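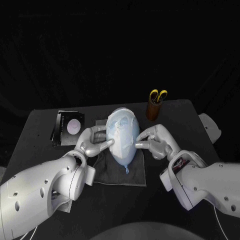
The Solari Film Society is pleased to announce its spring season, which opens in April with Draven, the second feature by the director Annunziata Santoro. The film follows a lighthouse keeper's son who returns to the island of Uten to sell the family house and finds his former schoolteacher living in it. Much of the story turns on the village carnival, for which the islanders make their own masks. Readers who have covered a balloon with strips of paper at a kitchen table will recognise the method, and the finished masks are worn in the long procession that closes the second act.

Draven runs for a little over two hours and is presented in its original language with English subtitles. It contains some strong language and one scene of a drowning. The Society recommends it for viewers aged 15 and over.

Members who attended last year's season will remember Ms Santoro's first film, Turcotte, a quiet drama set in a bakery over a single night. Draven has a larger cast and a good deal more humour, particularly in the early scenes between the son and the estate agent. The pace slows in the final half hour. Our programme notes discuss the ending in detail and are best read afterwards.

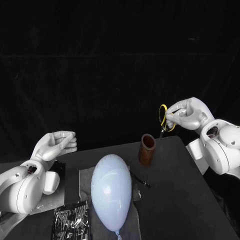

The Society has also been able to secure the short film that Ms Santoro made while preparing Draven. It lasts 20 minutes, has no dialogue, and will be shown before the main feature at every screening. Latecomers will be admitted between the two films only.

There will be 4 screenings in all. The first three begin at 7.30 pm. The last is a matinee at 2 pm, with captions for deaf and hard of hearing audiences, and the house lights will be kept low but not fully off.

Attendance across the last season reached 1,258, the highest figure the Society has recorded. Membership income has allowed us to replace the front two rows of seats and to repair the sound system on the left side of the hall. We thank members for their patience while this work was carried out. 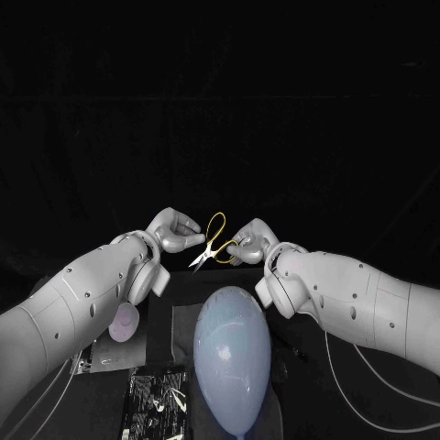 Two hands to the scissors.

Tickets go on sale to members first and to the general public one week later. Members should have their card number ready when booking. Seats are unreserved, with the exception of wheelchair spaces, which should be requested at the time of booking.

Ms Santoro will introduce the opening screening and take questions from the audience afterwards. Questions may be sent in advance by replying to this thread. Please keep them brief and avoid giving away the ending.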